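TEX 214 Printed Textiles
Handout 3: Repeat and color separation
Instructor: Aarti Kashyap
Revised 03/11/2022

1. Terms

The repeat is the smallest area of a design that can be copied to cover the cloth without a gap. Its height is measured along the length of the cloth and its width across it. A motif is any single drawn element. The ground is whatever shows between motifs, printed or not.

Students often confuse the repeat with the motif. One repeat may hold a single motif or dozens.

2. Repeat types

Block (straight) repeat. Copies sit side by side and directly above one another. Easy to draw and easy to match at seams. Any heavy motif will line up in rows across the cloth, and the rows will show from a distance.

Half-drop. Each column is shifted down by half the repeat height. The eye is led along diagonals. Most furnishing florals use it.

Brick. Each row is shifted sideways by half the repeat width. Suits motifs that are wider than they are tall.

Tossed. The motifs inside the repeat are turned in several directions so that the cloth has no top or bottom. Tossed describes the arrangement of motifs; the repeat itself may still be block or half-drop.

3. Screen size

In rotary printing the repeat height must equal the circumference of the screen or divide into it evenly. A design that fails this test has to be redrawn or scaled. Scaling changes line weight, so check fine stems again afterward. Flat screens allow more freedom, but the joins between strikes need a keyed edge. Cosmin Bucur will demonstrate keyed edges in the print room.

4. Separations

Each color needs its own screen. Tints of one color can be made with halftone on the same screen if the mesh is fine enough. Trap adjoining colors by a small overlap, with the darker color over the lighter. Do not trap where the ground is meant to show as an outline.

Costing for the Foltham exercise: assume a run of 2,000 yards for the first colorway and 1,000 for the second. Divide the screen charge over both.

5. Color weight
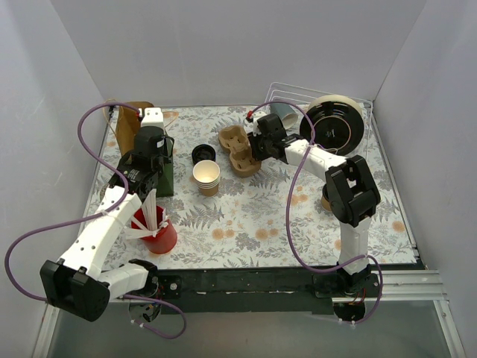 Color weight decides which motifs the eye reads first, and it should be settled before the separations are cut. A saturated color in a small area can outweigh a neutral in a large one. Squint at the full-size layout, or pin it up and step back. On the table covering in the figure, the leaves and fern sprigs are gray on off-white and stay quiet, while the round peach-orange flowers stand out at once. Placement of the accent color therefore needs the most care. For the assignment, plot your accent motifs alone over 2 full repeats in each direction, mark any line or gap that appears, and hand in the plot with your separations to Lowri Bevan.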